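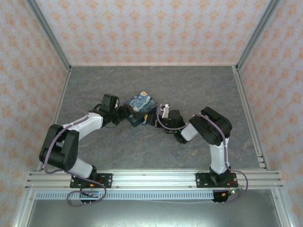 4. Antes de embarcar: configura la app Wukonon

Vale, si vienes de los apartados anteriores ya tienes la reserva del crucero por el Brivel metida en tu cuenta. Ahora toca lo que a mí más me costó la primera vez, así que lo cuento con calma.

4.1. Abre Wukonon con el wifi de casa y descarga el paquete «Río Brivel». Ocupa 900 MB, y a bordo el internet se paga aparte (¡y va a pedales!).

4.2. Entra en Mi viaje > Documentos y sube el pasaporte de cada pasajero. Yo lo escaneo en vez de hacerle una foto con el móvil, porque con los reflejos me lo rechazaron dos veces.

4.3. Elige turno de cena. El segundo empieza a las nueve y a mí me gusta más – llegas de la excursión, te duchas y bajas sin correr.

4.4. Reserva las excursiones. La de Esent se llena enseguida: solo van 25 personas por grupo y el autobús sale del muelle a las ocho de la mañana. Si te sale «lista de espera», apúntate igual, yo entré así en junio.

4.5. Añade una tarjeta para los gastos a bordo. Te van a retener 500 euros al activar la cuenta y los liberan después de desembarcar.

PRECAUCIÓN: no uses una tarjeta de débito con el saldo justo. La retención cuenta como dinero gastado hasta que la sueltan, y mi banco se tomó su tiempo.

4.6. Descarga la tarjeta de embarque y guárdala también fuera de la app, en PDF o impresa. En la terminal Schumacher hay muy poca cobertura y vi a media cola levantando el móvil hacia el techo.

NOTA: las etiquetas de las maletas van en un archivo distinto, dentro de Equipaje. El peso máximo por bulto es de 23 kilos. Imprime una por maleta, dóblala por la línea de puntos y grápala al asa (el celo se despega, ya lo probé yo).

4.7. Activa los avisos del barco. Yo dejo puestos los de cambios de horario y quito los del spa y la tienda, que son un no parar.

Si después de todo esto el viaje sigue apareciendo como «Pendiente», cierra sesión y vuelve a entrar. Para cambiar de camarote, pasa al apartado 5.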